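May 10, 2026

Marmalade batch 4, and I think I'm finally getting somewhere with the set! Last time it came out like syrup (Fiifi was very polite about it and poured it on his yogurt). This time I soaked the sliced peel and the pips overnight in plain water, with the pips tied up in muslin, and wow, what a difference. You could feel the pectin when I squeezed the bag — proper slime, all over my hands.

Simmered two hours until the peel squashed between my fingers, then added the sugar. I went with 80 percent of the fruit weight, down from equal parts, and it still tastes plenty sweet to me. Ruby-Lee wants it sharper. Next batch I might hold back 50 g and see if she notices.

Cold saucer test passed on the second try. Let it stand a bit before jarring so the peel wouldn't all float to the top, which mostly worked, though one jar has a clear inch at the bottom that bugs me every time I walk past the shelf.

To do: sharpen the small knife, ask Delwyn for her muslin supplier, more labels. Also the big pan has a scorch mark I haven't managed to shift — try baking soda before buying another one.

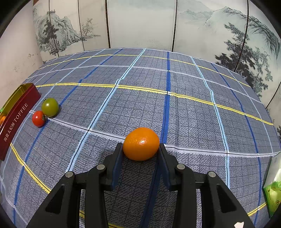

Orange citrus, skin smooth and faintly dimpled.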